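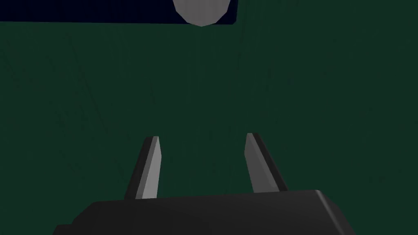

I've had a Flukovlow subscription for seven weeks now, long enough to say something useful about it. It's a simulation package for people working with two-fingered grippers. You pick a robot, you pick a room, and you get wrist views and joint data out the other end. I paid for the standard tier myself, in January, and nobody at the company has seen this before it went up.

Setup took an evening. The installer is a plain archive with a licence file, and the only snag was a graphics driver on my older desktop that wanted updating first. On the newer machine it ran straight away. Sayaka Katayama got it going on a laptop at her end, with the window size turned down, and found it slow but usable for checking scenes before sending them off to something bigger.

The rooms are the weak part of the catalogue. There aren't many, and the surfaces are simple. What you get is a decent spread of colours and textures — tile, carpet, trim, plain dark walls — and enough variation between them that a vision model has something to work with. Lighting is even and on the dim side in the one I've used most. There's a brightness setting in the scene file, but it isn't in the menus and the manual skips over it.

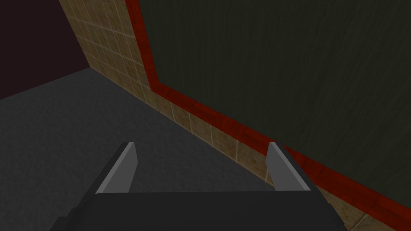 Left gripper open over the carpet, with the tiled wall and red trim behind.

Both arms report separately, and the wrist views come out as their own streams. I like that. Trummer, which I used before this, packed everything into one file and left you to pull it apart. Flukovlow writes a folder per run, with sensible names, and I had my old loading script reading it after changing a few lines.

I did one long batch to see how it would hold up: 3,840 runs, started in the evening and left alone. It stopped once, at roughly 600, with a memory warning. I restarted from the last saved run and it went through to the end. Support told me to turn off the preview window for long jobs, and I haven't had a stop since.

Gripper modelling is good for the price. The fingers are blocky to look at, all flat faces and hard edges, but the open and close limits are adjustable and the contact settings are laid out clearly. Small objects are where you'll spend your time. The default friction is too low for my liking, and anything rounded wants a slower close than the preset gives it.

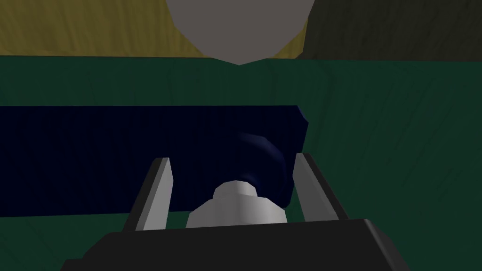 Gaurav Yadav wrote in to disagree with me on friction: "I left the default alone and dropped the closing speed by 20 per cent, and that sorted it. Raise the friction and you'll train something that can't cope with a real bench."

Fair point, and I've since gone back and tried it his way on a smaller batch. The results were close enough that I'd start with the speed and leave friction until last.

On to cost. The standard tier is billed monthly and covers one seat. A second seat is full price, a bit rough for a two-person shop. Cancelling is done through the account page and doesn't involve a phone call. Updates have come through twice while I've had it, and neither broke my scene files. 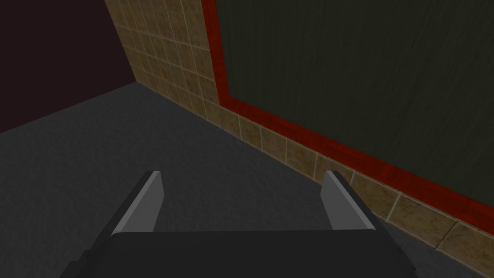
The manual needs work. It covers installation and the first run properly, then thins out. The section on camera placement is half a page, and I ended up learning the offsets by changing one value at a time and looking at what came out. The user forum is better, though the search is poor and the good answers are buried in old threads.

I'll keep paying for it until winter at least. If you already have Trummer set up and working, I wouldn't rush to change over. If you're starting from scratch with a two-arm setup, it's worth a month's fee to find out. I'm planning to try Mustonura next on the same task, and will put the numbers side by side when I have them.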